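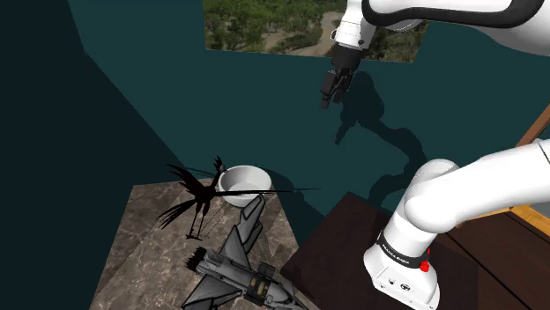
Abelardo Henríquez
Kurkow Simulation Group

Figure 3. Simulated workspace with the gripper open and the bowl, bird figurine and jet model on the marble countertop.

4.2 Failure during approach

Of 247 simulated trials, 70 ended in a protective stop before any object was grasped. The logs show that most of these stops came from the collision checker, which padded each mesh with a convex hull. For the bird figurine the hull enclosed the free space between the legs and the fanned tail, and the planner treated that volume as solid. Grasp poses on the bowl were then rejected or reached through a joint limit. Raising the retry limit from 2 to 100 lengthened the trials but did not clear the fault. We replaced the hull with a convex decomposition and reran the Berari object set under the same seeds.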